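Product Notes: Fermented Ginger Concentrate, Batch Changes and Storage

This item covers the ginger concentrate sold under the Skota label, the change in starter culture that went through earlier in the year, and the questions that have come in about cloudiness, sugar content and dosing. Readers who only want the storage instructions can skip to the last third.

What the product is

Skota is a water-based ferment of fresh ginger root, cane sugar and a small amount of lemon peel. It is sold as a concentrate and is meant to be diluted before drinking. It is a food, and it is labeled as a food. Ginger has a long record of use for nausea and for the heavy feeling after a large meal, and there is a fair amount of published work on the first of these. The work on the second is thinner. Claims about joint pain, colds and circulation are older than any of the research and should be treated with some care. We do not print them on the bottle.

The concentrate is not the same thing as a ginger extract in a capsule. Extracts are standardized to a known content of gingerols, the compounds that give fresh ginger its heat. A ferment is not standardized. The gingerol content depends on the age of the root, how finely it is cut and how long it sits in the vessel. Dried ginger contains more of the related compounds called shogaols, which are sharper on the tongue. Customers who have moved from a dried ginger tea to Skota often report that it tastes milder at first and then warmer after a minute or so. This is in line with the use of fresh root.

Change of culture

Until last November the ferment was started with a house culture kept going from one batch to the next. A kept culture drifts over time. The yeasts gain on the bacteria in warm months and lose ground in cold ones, and the acidity of the finished product moves with them. Most customers would not have noticed, but the people who drink it daily did, and several wrote in to say that the winter bottles were sweeter.

The starter is now Flustus, a dried blend of yeast and lactic bacteria that is weighed out fresh for each batch. It gives a slightly drier result. The ferment reaches its target acidity sooner, and there is less sediment at the bottom of the vessel. The house culture has been retained in cold storage and is refreshed on a regular schedule, but there are no plans to go back to it for bottled product.

Batch 2061 was the first to be made entirely with the new starter. Bottles from that batch onward carry the batch number on the neck label; earlier bottles have it stamped on the base. If your bottle has a number on the base, it is old stock. It is still good to use provided it has been kept cold and the seal was intact when you opened it.

Root supply

Ginger for the concentrate comes from two growers. Asero supplies the larger share, as mature root with a thick skin and a high fiber content. Metwally supplies younger root, which is juicier and less hot. The two are blended by weight before cutting. When one grower is short, the blend shifts, and the flavor shifts with it. This spring the younger root arrived late, so the current bottles lean toward the mature side and are hotter than usual. Customers who find them too strong should dilute further. Adding sugar covers the heat without reducing it.

The root is washed and trimmed but not peeled. The skin carries much of the wild yeast, and in a ferment made at home that yeast does all the work. In our case the measured starter outcompetes it within the first day. Peeling would remove a little grit and a little bitterness, and it would also remove a layer of flesh that is worth keeping.

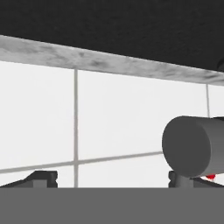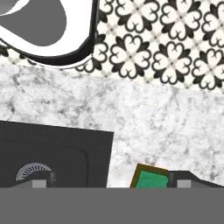

This page was last changed on 7 June 2025.

Cloudiness and sediment

The concentrate is not filtered. It is strained through cloth and bottled with the fine solids still in suspension. These solids are mostly ginger starch, with some spent yeast. Over a week or more in the refrigerator they settle into a pale layer on the bottom. The layer is harmless and can be mixed back in by turning the bottle over slowly. Shaking is not advised. The concentrate continues to produce a small amount of gas in the bottle, and shaking before opening will cause it to foam.

A white film on the surface is a different matter. A thin, flat, dull film is usually a surface yeast that grows when air gets into the bottle. It is not considered dangerous, but it gives an off flavor, and a bottle that has it should be discarded. Anything raised, fuzzy or colored is mold. Do not skim it off and keep drinking.

Sugar content

Much of the mail on this product concerns sugar. A live ferment needs sugar to start, and part of it is used up along the way. The figure on the label is what is left at bottling. The Flustus batches finish lower than the older ones, and the label has been revised to match. The amount in a diluted glass is small next to a soft drink, but it is not zero. Anyone who counts carbohydrates for medical reasons should count it.

The lower sugar has one side effect. Sugar acts as a mild preservative, and a drier concentrate has a shorter life once opened. The storage period has been cut for that reason, as set out below.

Alcohol

Any drink fermented with yeast contains some alcohol. The concentrate is tested at bottling and is within the limit for sale as a non-alcoholic product. That limit is not the same as none at all, and the level can rise if the bottle is left warm. People who avoid alcohol completely, for whatever reason, should choose a plain ginger tea instead. Fresh root sliced thin and simmered for ten minutes or more will do the same job for an unsettled stomach.

Dilution and amounts

The suggested amount is 2 tablespoons of concentrate in a tall glass of cold or warm water. Hot water is fine for flavor but will kill the live cultures. If you are taking it mainly for the ginger, this makes no difference. If you want the cultures as well, let the water cool until you can hold a finger in it.

One or two glasses a day is a normal amount for an adult. Larger amounts tend to cause heartburn, and this effect is more common on an empty stomach. We do not suggest it for small children. Ginger in quantity may add to the effect of blood-thinning drugs, and it may also lower blood sugar slightly. People who take medicine for either purpose, people with gallstones and people who are pregnant should ask a doctor or pharmacist before using any concentrated ginger product, ours included. The same applies in the days before surgery.

Storage

Unopened bottles should be kept in the refrigerator from the day they arrive. They travel well enough at room temperature for a short time, but a day in a hot car is too long.

Once opened, use the bottle within 16 days. The earlier figure was higher and applied only to the older, sweeter batches. Keep it at 4 degrees Celsius or a little under. The door shelf is the warmest part of most refrigerators and is a poor place for it — use the back of a lower shelf. Close the cap fully after each use, and open it once every few days even if you are not drinking from it, so that gas does not build up.

Freezing is possible. The texture suffers somewhat and the starch clumps when thawed, but the flavor holds. Ice cube trays are the easiest way to do it. Do not freeze the glass bottle.

Bottle returns

Empty bottles are taken back at the counter if they are rinsed and the cap is off. We reuse the glass and not the caps. Please remove the neck label only if it comes away easily; hard scraping leaves marks that make the bottle unfit for refilling. Crates for larger returns can be picked up at the same counter. A note on the dried lemon peel, which changes supplier next, will follow in a later issue.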